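Stostano Bags & Outfitting
Now Hiring: Backpack Checker and Packer (part time, Prirkstead workroom)

Somebody has to put a hand inside every backpack we send out and find out whether there is already a banana in it. We would like that somebody to be you.

Who we are

Stostano takes in used and surplus school backpacks, checks them, fixes the ones worth fixing, fills them with supplies and sends them to schools in Prirkstead and Lullusden. Last year we sent out over 800. The busy stretch runs from late June until the week school starts, after which everyone lies down. The rest of the year is quieter and smells less of erasers.

The job

You will work at a table. On the table there will be a backpack. When you are done with it there will be another backpack, and we won't pretend the position holds many plot twists beyond that. For each bag you will:

Lay it flat, front side up, and open every pocket, including the little one that people swear isn't there.
Run each zipper end to end, both directions. A zipper that works one way is a broken zipper with good manners.
Let the shoulder straps all the way out, tug them, then set them back to the middle. Check the stitching where strap meets bag. Most bags that die, die there.
Snap and unsnap any buckles and clips.
Look at the label. If there is a previous child's name on it, cover it with one of our patches. We have 221 patches shaped like a fish. Please use the fish.
Wipe down, fill from the supply list, close up, tag, shelve.

Bags that fail go in the repair bin with a note. "Bad" is not a note. "Left strap coming loose at bottom" is a note. Our repair bench is run by Van Beek Upholstery next door, who are patient people but have asked us to pass that along.

The room

Prirkstead is one large, bright room on the second floor, up a flight of stairs that gets longer in the afternoon. The work tables are a good height for standing and a poor height for the stools we bought. There is a couch for breaks. Backpacks are not allowed on the couch, as they multiply there.

Hours and pay

Two shifts a week to start, 9 a.m. to 1 p.m., one of which must be Tuesday. Tuesday is delivery day and we can't move it, though we have tried. Extra shifts are available in summer. Pay is hourly and the rate is listed on the application form, on the first page, where a rate ought to be. We pay every two weeks. Coffee is free and priced accordingly.

You should have

Decent eyesight, with or without help.
Hands that don't mind zippers.
The ability to lift a carton of notebooks, or to ask for help before trying it.
Enough patience to treat the last bag of the shift about as well as the first.
A tolerance for bright colors. Children do not, as a rule, carry gray.

Nice to have

Any sewing at all. A driver's license. Opinions about pencil cases, which you may share with the group once per shift.

You don't need

A degree, a cover letter, or a passion for logistics. We had an applicant with a passion for logistics and he relabeled the shelves.

Training

Your first two shifts are paid training. You will work through a stack of 100 practice bags that have been set aside with faults in them, some obvious and some rather mean. You aren't expected to catch everything. We do ask that you not take it personally when you miss the crayon in the lining.

How to apply

Pick up a form at the Prirkstead workroom any weekday morning, or at the front counter of the Lullusden drop-off center. Fill in both sides. Under "Relevant experience," having once owned a backpack is fine. Applications are read as they come in and we'll be in touch either way, usually by phone, so please write your number legibly. We hope to have someone started by the end of March.

If you need a ground-floor workspace, tell us on the form. Lullusden has one, with the same tasks and better stools.

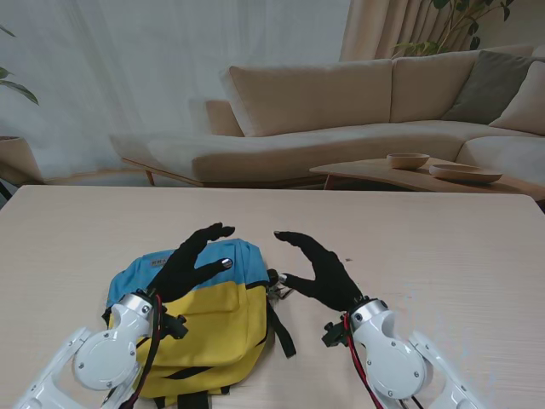

Do I have to bring my own tools or supplies?

We provide everything you need for checking and packing, including cloths, tags, patches and the supply list. Bring a water bottle and wear shoes you can stand in for four hours.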